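How a Robot Learns to Tidy a Desk
From the Wemosov Robotics Club, junior pages

A robot is a machine that senses what is near it, works out what to do, and then moves. A toaster moves, but it does not sense the bread. A robot that clears a desk has to find each object, reach for it, close its fingers and put the object somewhere else. Each of those jobs is a separate problem.

The club's project this year is called Folum. The task is short: pick up small things from a desk and drop them into a bucket. Students aged 11 to 14 work on it with two instructors, Yvonne Haslam and Iwona Jasińska.

Joints

Your elbow is a joint. It bends one way and back again. Your shoulder is a joint too, but it turns in several directions. Robot builders copy this by putting a motor at each place where the arm has to bend or twist. One motor gives one kind of movement. Engineers call each of these a degree of freedom.

Try this at home. Put a cup on a table and reach for it without bending your elbow. You will probably have to move your feet or lean. An arm with too few joints has the same trouble.

Hands and grippers

There are two common kinds of robot hand. A gripper usually has two or three parts that close together, like tongs. It is simple and strong, and it suits jobs where the robot holds one thing for a long time. A hand with several fingers can take hold of odd shapes, but every finger needs its own instructions. Leokadia Kubiak, who is 12, wrote the club's first finger program. It had 142 lines, and 17 of them were for the thumb.

Balance

A robot with two legs can fall over. Each time an arm reaches forward, the weight of the robot shifts forward with it. Small corrections at the hips and ankles keep the weight above the feet. A heavy object in one hand makes this harder, and the program must allow for it. During tests, lines fixed overhead are a common way to protect a walking robot from a fall.

Practice runs

A run is one try at the task, from start to finish. The students do their runs in sets of 5 and write down the result of each one. Zuzanna Tokarz keeps the log. By March it held 1,000 runs, including all the bad ones. The bad runs are kept because they show where the program goes wrong – a cup knocked sideways usually means the hand was moving before the fingers were open.

The order of steps for one object is:

1. Find the object.
2. Open the fingers.
3. Move the hand close to it.
4. Close the fingers and check the grip.
5. Lift, carry and let go over the bucket.

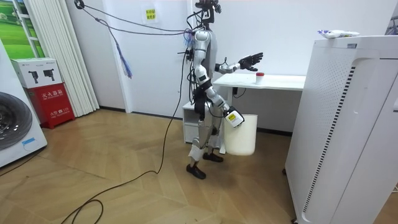
Fingers open near the cup, bucket in the other gripper.

Step 4 takes the most work. If the fingers press too lightly, the object slips. If they press too hard, a paper cup will fold. The program raises the force a little at a time and stops when the object no longer slides.

Words to know

Degree of freedom: one way in which a joint can move.
Gripper: a simple robot hand that closes on an object.
Run: one complete try at a task.
Tether: a line or cable that connects a robot to something else.

Next page: How Robots See Color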